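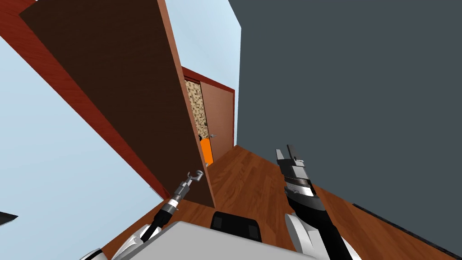

Werkerham council took up the vacant home fee again on Thursday night. I watched the whole meeting, so a few posts on where it stands.

1/ The draft charges owners $2,450 a year for any house or apartment left empty more than half the year. City staff put the number of such homes at 556.

2/ Council member Latifa Bennani wrote it. She wants all of the money to go to rent help. Mayor Driss Bensaid says he'll sign a version that sends 70 percent there and the rest to code enforcement.

3/ Bennani said she could live with a split but wants it written into the ordinance. Her worry is that a later council would move the money into the general fund. 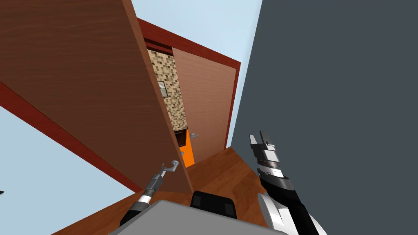

4/ Exemptions took up most of the hearing. Homes in probate are out. So are homes with an open building permit, though Mahmoud Ragab asked how long a permit can sit open before it stops counting. Staff didn't have an answer.

5/ Around 30 people signed up to speak. Landlords mostly asked for a longer notice period. Two tenants from the Lindqvist buildings asked why the fee isn't higher.

6/ Zineb Chraibi moved to cut the fee in half for a first year. No second, so that died.

7/ The vote is now set for June. If it passes, the first bills go out the following January. Written comments go to the clerk's office until then, and the draft text is on the city site under "pending ordinances."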